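Why Does a Computer Get Warm?

By Lalit Solanki

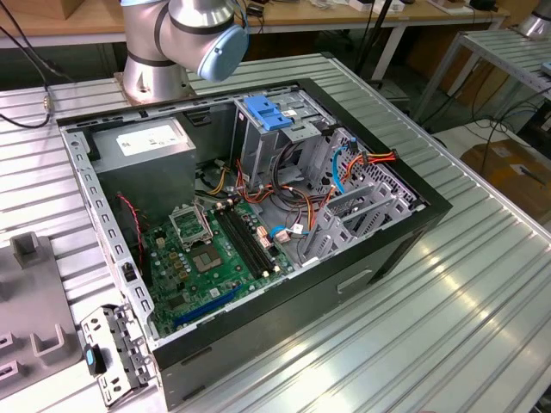
A desktop computer with its side panel taken off. The gray metal box is the power supply.

Put your hand near the back of a computer that has been on for an hour. Do you feel warm air? The computer is not sick. Every machine that uses electricity makes some heat, and a computer uses electricity all the time.

Where does the heat come from?

Electricity is a flow of very tiny things called electrons. When they move through a wire or a chip, they bump into the atoms of the material. Each bump makes the atoms shake a little more. Shaking atoms are what we feel as heat. Rub your hands together fast and you will feel something similar.

The chip that does most of the thinking is called the processor. It is small, but it can become too hot to touch. A game that draws a big world gives it a lot of work, so it gets hotter than when you only write a letter.

How does the heat get out?

First, a piece of metal sits on top of the processor. It is called a heat sink. It has many thin fins, and the heat spreads into them. Then a fan blows air between the fins and carries the heat away. A fan like this can turn 3,000 times in one minute! When you hear it become louder, the computer is working hard.

The power supply gets warm too. It changes the electricity from the wall into a kind that the parts can use, and many of them have their own fan inside.

What can you do to help?

Do not put a computer on a bed or a pillow - the soft cloth can close the air holes. Leave some free space behind it. Dust is also a problem, but ask an adult to clean it, and never open a power supply. It can hold dangerous electricity even after you pull out the plug.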